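Plarkmont Community Boards > Networking and Infrastructure > Small Business

Topic: Guest wireless isolation and the booking printer at shared premises

Posted by: kkoech_ops
Friday, 9:14 am

Good morning. I am responsible for network services at the Masanja food hall, a shared premises with four kitchen tenancies and a common seating area. We presently operate a single flat network behind a Skurnik gateway. Guests, point-of-sale terminals, docket printers and office computers all receive addresses from the same range.

Management has authorised a move to separate VLANs before December. The proposed arrangement is as follows:

VLAN 4: management of switches and access points
VLAN 29: point-of-sale terminals and docket printers
VLAN 30: office computers
VLAN 80: guest wireless

The difficulty concerns the booking printer. It is located at the front desk and must accept jobs from the office computers and from the terminals. I would appreciate members' advice on which VLAN it should occupy.

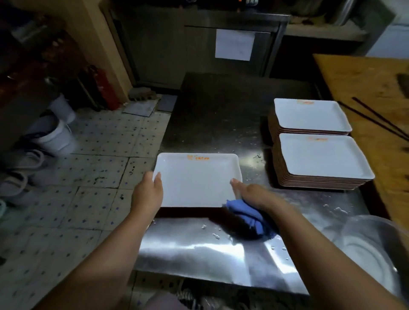 The switches are managed and support tagging on all ports. The cabling was tested when the tenancies were fitted out and I have the results on file.

Regards,
Kipchumba Koech

Posted by: n_mollel
Friday, 10:02 am

Kipchumba, I would place the printer on VLAN 29 and permit the office range to reach it on the printing port only. The rule should be stateful, so that replies return without a second rule in the opposite direction.

Please also confirm whether your office computers locate the printer by name or by automatic discovery. Discovery traffic will not cross between VLANs unless the gateway is configured to repeat it. A reserved address and a manual printer entry on each computer would avoid the question entirely.

Nafula Mollel

Posted by: trunkport
Friday, 10:40 am

I must respectfully disagree with the previous member. A device that is used by two groups should not sit inside the more sensitive of the two. Payment terminals ought to be on a network that accepts no inbound connections whatsoever. My recommendation is a fifth VLAN for shared devices, with both the office and the terminals permitted to initiate connections to it.

Posted by: n_mollel
Friday, 11:25 am

I accept the principle. My concern is one of administration. A further VLAN for a single printer means another address range, another set of rules and another entry in the documentation, and the original poster has not indicated that he has any assistance.

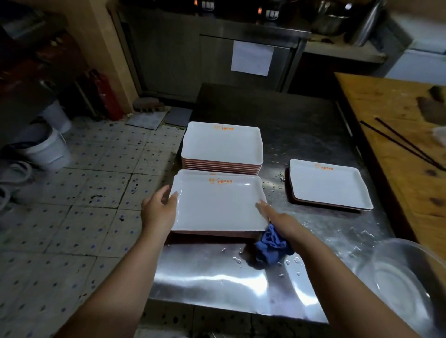 If further shared devices are anticipated, such as a label printer or a display panel, I would withdraw the objection.

Posted by: kkoech_ops
Friday, 1:08 pm

Thank you both. A second shared printer is planned for the loading dock, so trunkport's proposal appears to be the better fit. The office computers currently rely on discovery. I will reserve addresses and add the printers manually.

One further matter. Our Comport access points broadcast the guest network and the office network from the same radios. Is client isolation required on the guest network if it already has its own VLAN?

Posted by: trunkport
Friday, 1:31 pm

Yes. The VLAN separates guests from your other networks. It does not separate guests from one another. Enable isolation on the guest SSID and leave it disabled on the office SSID.
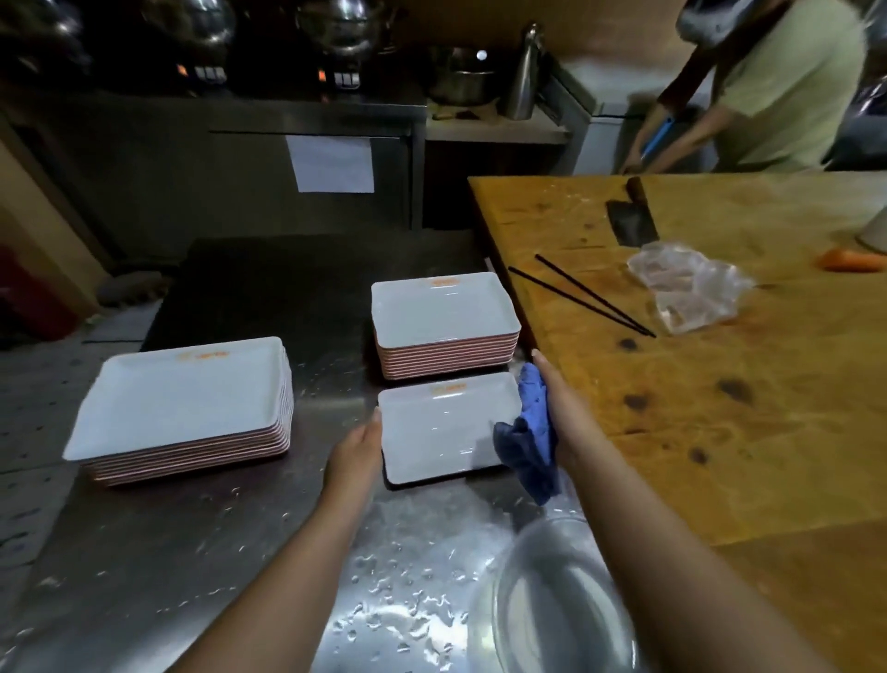 Photo: Masanja food hall

I would also advise a rule denying guests access to the gateway's administration page. Many gateways answer on every interface by default, and the guest-facing address is easily overlooked.

Posted by: n_mollel
Friday, 2:17 pm

I concur with the above. Please export the gateway configuration before commencing and keep a laptop connected to an untagged port on VLAN 4 for the duration. I have seen a colleague lose access to a switch by changing the management VLAN over the very link he was using.

Posted by: kkoech_ops
Friday, 3:50 pm

Noted with thanks. The guest network will be moved first and the terminals last, outside trading hours. I will post the final rule set in this topic for members' review.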